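Bondby doesn't look like cider country. Flat road, one gas station, then a gate with no sign on it and 4000 trees behind it. This is Umis, and if you've had a bottle of their still perry in the last year you already know why I drove out.

Hidayah Yeoh took over the orchard with 15 barrels, most of them leaky. She kept two. The rest went for planters, and everything since has been made in old steel milk tanks she bought at a farm sale.

First pour, the Nunder. Single orchard, all bittersweet apples, picked late in October and left in heaps under the trees until they give to your thumb. Dry. Really dry. Orange peel, wet hay, a little smoke at the back. I had it down as too tannic after one sip and had changed my mind by the third. Give it air, an hour if you can stand the wait.

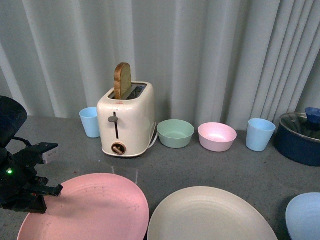 Then the Wallin, which is the perry, and the one people fight over. Softer than I remembered. Pear skin, white flowers, something like fresh chalk. The last batch had a prickle of gas in it that Yeoh says she never wanted – a late ferment in bottle, a warm spring. The new one is properly still and I think better for it, though I know at least one shop that is asking for the fizz back.

She won't filter. Won't add sulfur until bottling and then not much. "I lost a whole tank doing it this way," she told me, "and I'd still do it this way." The lost tank went for vinegar. I tried that too. Very good on tomatos.

Prices. Nunder is $15 at the gate, Wallin a couple of dollars more, and both climb fast once a distributor gets involved. Limit of 2 bottles of the perry per person untill the next release.

We finished with a thing that has no label yet – quince and crab apple, pressed together, pink as a grapefruit and so sharp my eyes watered. She's not sure about it. I asked for a case.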